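Search this site Enter keywords Go

Taking old computers apart, one honest guess at a time

5 min read

21 November 2020

Those of you who came to the spring open evening will remember Miyuki Matsuda standing beside a tower PC with a screwdriver in her hand, telling anyone who would listen that putting things together is a solved problem and getting them apart again is where the fun starts. 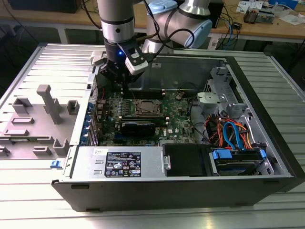 Well, she and Haruto Kubo have now got some results to go with the talk, and I promised them both a decent write-up in the newsletter, so do put the kettle on, as I am not known for keeping things short.

The project is called Zelto, and it has been running in the downstairs lab at Rustton since March. The aim is to have a robot arm strip a discarded desktop computer down to the parts that are worth keeping: memory, drives, power supply, the cards. Plenty of people have had a go at this before, and the usual way is to tell the robot exactly what model it has in front of it and exactly where each clip and screw ought to be. That works beautifully until somebody has swapped the graphics card, or tucked a cable behind the drive cage, or bent a bracket in 2009 and never owned up to it. Old machines have had lives, as Haruto likes to say, and no drawing tells you what sort of life it was.

So the Zelto method starts from a guess. The arm has a camera and it has a sense of how hard it is pushing, and before each move it writes down (in its own fashion) what it expects to feel. If it thinks it is about to lift a memory module, it expects a certain stiffness at first and then a sudden easing as the module leaves the slot. If the easing doesn't come, it stops, backs off by a hair and asks itself which of its other guesses would fit what it just felt. Perhaps the retaining clip is still shut. Perhaps the fingers have got hold of the slot along with the module. Each of those explanations has its own next move, and the arm picks the one that is gentlest and tells it the most.

I asked Miyuki whether that wasn't simply trial and error with better manners, and she laughed and said yes, partly, but the manners are what took all the work! A plain trial-and-error system will happily snap a plastic clip to find out whether it was a clip. Theirs gives every part a sort of worry score, quite high for anything made of thin plastic and very high for a connector with a cable still on it, and the score limits how much force may be used while the arm is still unsure. Once it becomes sure, it is allowed to pull properly.

Now for the numbers, which Aoi Hattori kindly checked for me after I muddled them in the first draft. Across the whole summer run the arm attempted 242 removals. Of these, 203 ended with the part out and nothing broken, judged by Aoi with a magnifier and a test bench, and she is a strict marker. The other 39 are a mixed bag. Most were cases where the arm gave up and called for a person, which the team counts as a failure but a polite one. In 6 cases something was damaged, and every one of the 6 involved a cable. Cables are the misery of the whole business. They move when you touch them, they hide one another, and a loop that looks free from above may be held tight at the far end under something else entirely.

That last point is where the winter's work will go. Haruto wants to teach the arm to give a cable a little tug and watch what else moves, much as you would with the tangle behind the television. He has a first version going on a practice board and tells me it is "encouraging and slow". At present it spends longer thinking about one drive cable than Miyuki takes to empty a whole case by hand, and she has been quite cheerful in pointing this out.

There are limits, and the team asked me to be plain about them. All the machines so far have been desktop towers laid flat with the side panel already off, and a person still does the opening up. Laptops have not been tried. Nor has anything with a glued battery, and Miyuki says it will stay that way until she has a proper fire cabinet. The method also needs a starting set of guesses for each kind of part, written by hand, and although that is much less work than a full plan of every model, it isn't nothing.

Thanks are due to Takumi Fujimoto, who looks after the arm and has rewritten its force readings more times than he cares to remember, and to Masanobu Fukuda, who drove over from Ornden with a van full of retired office computers and stayed to carry them all down the stairs. Our building dates from 1911 and the stairs feel every year of it.

The paper is nearly finished and will go up on the project page when it is ready, together with the force recordings, so that others can try their own ideas on them. If you have old desktop towers gathering dust, Takumi would be glad to have them in any condition, the odder inside the better. Please take the hard drive out first if there is anything private on it, and leave the rest just as you found it, fluff included.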